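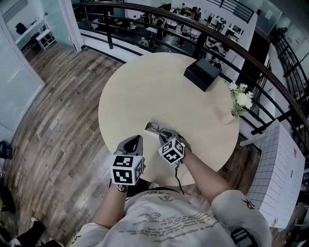 Speaker notes: Open day at Bumico, upstairs demo
Talk for the Jornach user group, 21/06/2018

Opening (keep it short)

Say hello and thank the group for the slot. I was one of the visitors to the Bumico open day, and this talk is what I saw and what I took home from it. I don't work for them. Questions at the end, but stop me if a word is unclear.

Ask for hands: who has driven a robot arm with a joystick or a pendant? Who has tried to teach one a task by moving your own hands? Expect a lot fewer for the second.

The setting

The demo was on the upper floor, at a round table by the railing. You look down from there into the open office, where people carried on with their work. I liked that. Most open days put you in a showroom.

Visitors came up in small groups. Ours had 6 people in it. We got a short talk first, then the demo, then a turn each for anyone who wanted one.

What they are working on

The project is called Vitale. The idea is to collect examples of everyday handling tasks done by people, using the same kind of jaws a robot would have. No arm is needed while you record. A person holds a gripper in each hand and does the job at a table. The marker cubes under the grippers are there so that software can work out where each one is and how it is turned.

They told us they had 2854 recorded runs at the time of the visit, spread over 53 objects. Give these figures slowly, people will want to write them down.

Pause here. Someone usually asks if a run is the same thing as a success. It isn't. Failed tries are kept and labeled.

The glasses task

This is the part I want to spend time on. The object was a pair of eyeglasses, folded. The task sounds like nothing: pick them up, hold them, put them down again.

Points to make:

Glasses are thin and they have gaps. A jaw can close on the lens rims, the hinges or the temples, and each one behaves differently.

The pads have a mesh texture on the inside. I asked about grip force and was told the operator controls it by hand, by feel -- there is no number to set.

Folded glasses held upright make a narrow bundle, so the two pads have to meet it evenly. If one side leads, the whole thing turns.

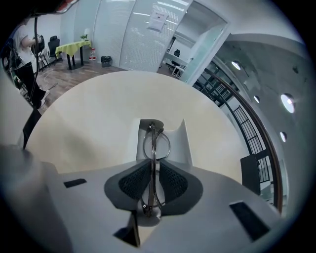
My turn

I did 2 runs. The first was slow and I watched my hands the whole time. On the second I watched the glasses and it went better. The grippers are easy to hold for a few minutes, but I would not want to do a full afternoon without breaks. I also kept wanting to use a finger to steady things, and had to stop myself.

What is still open

They plan to test the recordings on an arm from Emik in July. Until then they can't say how well the hand-held data carries over. I asked twice and got the same answer both times, which I count in their favor.

For our group

Could we borrow the method for the parts-sorting bench? Leave this as a question and let the room talk. If it goes quiet, ask what object they would pick first.

Then questions. Last slide stays up with the Bumico contact address.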